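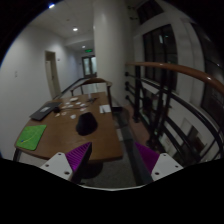 Why do so many fantasy books have a map at the front?

A map shows readers where the places in a made-up world are, so they can follow the characters from one place to the next without getting lost.

If a story happens in a real city, you can look that city up. You can find the river and the train station and maybe even the street where the hero lives. But if a story happens in a kingdom full of talking bears, there is nowhere to look! The author has to tell you everything, and a map is a quick way to tell you a lot.

Take The Salt Road to Grumholm, by Rafsan Majumder. It is 727 pages long (a real doorstop, and worth every page), and the characters hardly ever sit still. They start in the fishing town of Rutgate, cross a swamp, get chased over the Kondell Mountains and end up at Grumholm, a castle built on a frozen lake. Open the book to the map and you can put your finger on Rutgate and slide it all the way along. Lots of readers flip back to the map every chapter or two, just to see how far everyone has gotten.

Who draws the map?

Sometimes the author does. Often the author makes a messy sketch first, with arrows and crossed-out names, and then an illustrator turns it into the beautiful page you see in the book. The Grumholm map was drawn by Sabina Mondal, who used pen and ink. She drew 2352 tiny trees for the forest between the swamp and the mountains, every one of them by hand. Imagine how sore your fingers would be!

An illustrator has to read the story very carefully. Say chapter four tells us the sun sets behind the mountains. Then the mountains have to be in the west. If a boat floats down the river to the sea, the river had better reach the sea. Sabina Mondal made three versions of her map before it matched the story, and in the first one the swamp was on the wrong side of the river.

Which comes first, the map or the story?

It can be either one. Some writers love to draw a coastline, add a few islands, and then start wondering who lives there. Why is that island all alone? What is in that big empty space in the corner? Before long they have a whole plot.

Other writers finish the story first and work out the map later, and that can cause funny problems. A character might ride from one town to another in a single afternoon in chapter two, and then take a week to make the same trip in chapter nine. Drawing the map is a great way to catch a mistake like that.

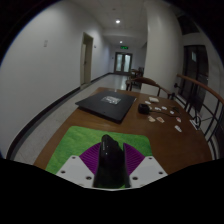
Scale is the other thing that catches mistakes. A scale is a little line on a map that tells you how much real distance it stands for. One inch might mean ten miles, or a hundred miles. On the Grumholm map, one inch stands for 11 miles, so if two villages are two inches apart, they are 22 miles apart. That is a very long walk, especially if you are carrying a dragon egg!

Not every fantasy map has a scale, though. Some are meant to look very old, as if a sailor or a monk drew them long ago, and they might have sea monsters in the waves and mountains that look like little pointed hats. Those maps are more about the feeling of the place. You probably shouldn't measure anything on them.

Can a map give away the ending?

It can give you hints. If there is a spot marked "The Drowned Tower," you can be pretty sure somebody is going there sooner or later. Authors know this, so they sometimes leave a secret place off the map, or put in a few places that never come up in the story at all. In the Grumholm book there is a tiny hill called Chowdhury's Rest. No character ever visits it. Readers have been making up their own stories about who Chowdhury was and why he needed to lie down.

Words to know

Compass rose: the star shape on a map that shows north, south, east and west.
Key: a box that explains the little pictures, such as a triangle for a mountain or a dot for a town.
Scale: the line that tells you how far apart things really are.
Endpapers: the sheets glued inside the front and back covers of a hardcover book. Maps are often printed there.

Try it yourself

Draw a wiggly shape on a big sheet of paper. That is your coast. Add one river, and make it start in the hills and run down to the sea. Put a town where the river meets the water - lots of real towns grew up in spots like that. Now name three places, and make one of them sound a little bit scary. Pick somebody who lives in the town and needs to get to the scary place. What is in the way?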